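Plarkley library moves its repair evening to the old school in Moncrieff Street

The monthly repair evening of Plarkley library will have a new address from March. The library needs its reading room for the building works on the roof, and the town has offered two classrooms on the ground floor of the old school in Moncrieff Street. The opening hour stays the same, 6 p.m., and the evening stays free for everyone who lives in the town.

The repair evening was started as a small try-out beside the book sale. People brought lamps, toasters and coats with a broken zipper, and others who knew how to sew or solder sat down with them. In the last year 600 objects were brought to the reading room, according to the library. Most of them were household things, and the long waiting line on the stairs became a problem for readers who only wanted to return a book.

The old school has a wide corridor where visitors can wait sitting down. There is also a ramp at the side door, so a heavy item like a sewing machine doesn't need to be carried up any steps. Parking is possible in the yard until 10 p.m.

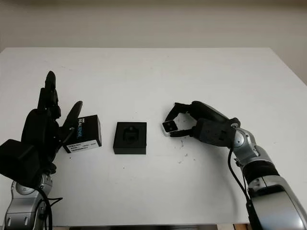

Not all visitors are happy with the change. One regular from the Clavden side of town remarked that the library was on her bus line and the school is not, and that she doesn't want to walk up Moncrieff Street in winter with a vacuum cleaner under her arm. She asked if the evening could go back to the reading room when the roof is ready. The library answered that it has not decided this yet and will look first at how many people come to the new place.

The town has spoken with the bus company, Deltora, about an extra stop near the school. The company says it can stop there on evening trips if the town pays for the sign and the lighting. A decision is expected before the summer. Until then, bus number 11 stops at the post office, and from there it is a short walk, although the last part goes uphill.

Some rules will also change with the move. Each visitor can bring two items per evening, and a number must be taken at the side door. Microwave ovens and gas devices are not accepted anymore. Spare parts must be paid by the owner, but simple things such as fuses, thread and screws are given for free – the library has a small budget for this. Children are welcome with an adult. 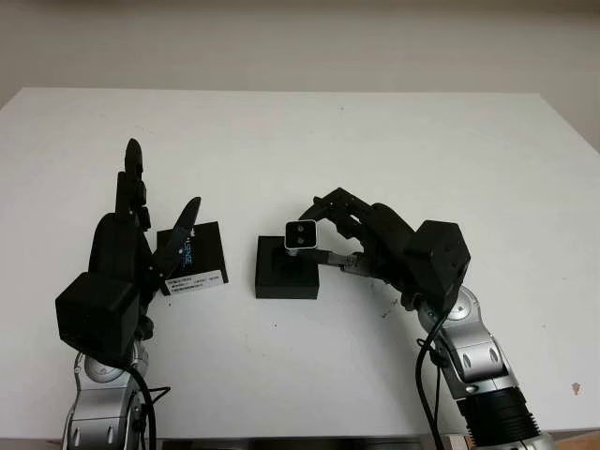
The library is still looking for people who can help with clothes, as the sewing table had the longest wait all winter. It is not necessary to be a professional, and a person who can put in a zipper or close a torn seam is already a great help. Helpers are asked to bring their own scissors and a lamp if they have one. The tables should be light and free of clutter, so that a dropped needle or a small black screw is easy to find again. Smudges on the table are no problem. A cloth for the dirty work will be provided, and tea and soup are served in the corridor for all who help.

For the first evening in the new place there is room for 20 helpers. Those who want to take part can write their name on the list at the library desk or call during opening hours. Repaired items that were left in the reading room can still be picked up there until the end of the month, and after this date they will be moved to the school too.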